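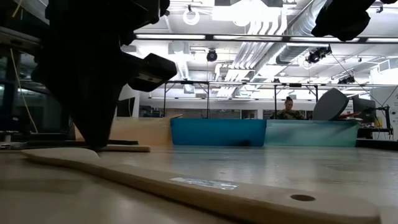 *The bench at Detdale, with the gripper at left and the blue and green bins behind the paddle board.*

## Bench rules, second edition

Many of you wrote in after the last newsletter to ask whether the new bench rules were ever going to appear, and I'm very glad to say that they are finished, printed and pinned up at both sites. Jaruwan Klinhom did most of the drafting, with a good deal of patience for the rest of us, who kept sending her "just one more thing" well into February. Thank you, Jaruwan!

The first edition ran to 2,318 words, and I'm afraid I wrote most of them. The second comes in at 1,902, even with a whole new part on hand-overs between operators, so something has clearly gone right with the pruning. People at Kellamau told us they liked the old version well enough but only ever read the first page of it, and that was a fair point, kindly made.

So what has changed? The part that will touch most of you is the one on sitting near a live arm. We used to say "keep a sensible distance", and everybody had their own idea of what was sensible (mine was rather further back than most). The new wording asks each site to agree a seat line for every bench, to mark it on the floor, and to keep chairs behind it whenever the arms have power. If you need to lean over the table to straighten a bin or pick something up, you say so out loud, wait for the operator to answer, and only then reach in. A nod doesn't count. I know that feels a touch formal when there are only two of you in the room and you've worked together for years, but please do it anyway.

Then there is the table itself. Loose items that aren't part of the task should go back on the shelves before a run begins, and the things that are part of it should be on the task sheet, bins and boards included. We had a long and quite cheerful argument over whether a bin counts as an object or as furniture – Valto users said furniture, everyone else said object – and the rules now treat it as an object, which means it has to be listed with its colour and its starting place. Reflective tape needs a line on the sheet too, whatever it happens to be stuck to. Ung, our little logging tool, has a box for this already, though you may have to scroll down to find it.

Overhead equipment gets a proper section at last. Anything fixed above a bench, whether it's a camera, a lamp or a bracket, is to be checked by hand every 7 weeks for tightness, and the check written in the bench book with your initials. Cables should be tied back along the framework wherever they can be, with enough slack left near the joints. If you find one hanging where an arm could catch it, stop the run and sort it out first. You won't be told off for a lost session, I promise.

A few of you asked about lone working. The answer is still no for anything with the arms powered, and yes for tidying, labelling and paperwork.

Printed copies are in the tray by each site's sign-in sheet, and there are 2 spare laminated ones with Jaruwan if yours has already had tea spilt on it. Please read the new edition before your next session and sign the back page. Comments are very welcome, long ones included, and the best place for them is the notes page at the back of your bench book, where we'll collect them before work starts on the third edition.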